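Talks & Slides | Robotics reading group
Print this page | E-mail to a colleague

Speaker notes – Binta Edet, 07/10/2026
"What does 166 demonstrations buy you?"

1. Opening

Start with the claim, read it slowly. The Godier method says a two-armed robot can learn to clear laundry from 50 demonstrations, in any room. Ask who believes "any room". Wait for hands.

Then our own set-up. We call the booth Jokwood. Two arms on one rail, soft things on the floor, patterned walls. The walls matter – we wanted a background busy enough to upset a policy trained against plain ones. Point out that both grippers are down on cloth, one on the cream print and one on the lavender. Don't let anyone read that as a successful pick. It is contact, and contact is cheap. 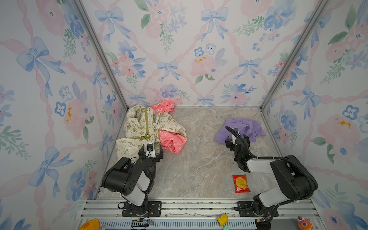

2. The numbers, such as they are

We gave it 166 demonstrations, well over what the method asks for. Then 47 trials with the wallpaper changed. It finished 13. Haworth will say our operators were untidy. Fair enough, some were, and I have no clean way to separate that out.

Say plainly that 47 trials is small. I would not bet on the second digit of anything here.

3. What the wrist sees

My main complaint. The fixed view makes the task look easy, with the lavender cloth well apart from the others. From the wrist, cloths run together and part of the robot gets in the way. Grirkell scores only from the fixed view, so this kind of trouble never reaches the table of results.
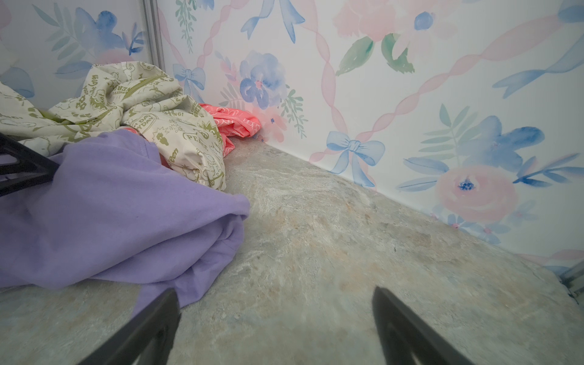
Wrist view: open fingers, purple cloth beside the cream print, coral-pink further back.

Ask the room where they would grasp. Expect disagreement. If people can't agree on one still, I'd like to know what "correct grasp" means in the paper.

4. If time allows

Repeat runs in November, same cloths, plain walls. Skip this if questions have started.

Contact the group | © Reading group speakers | Back to top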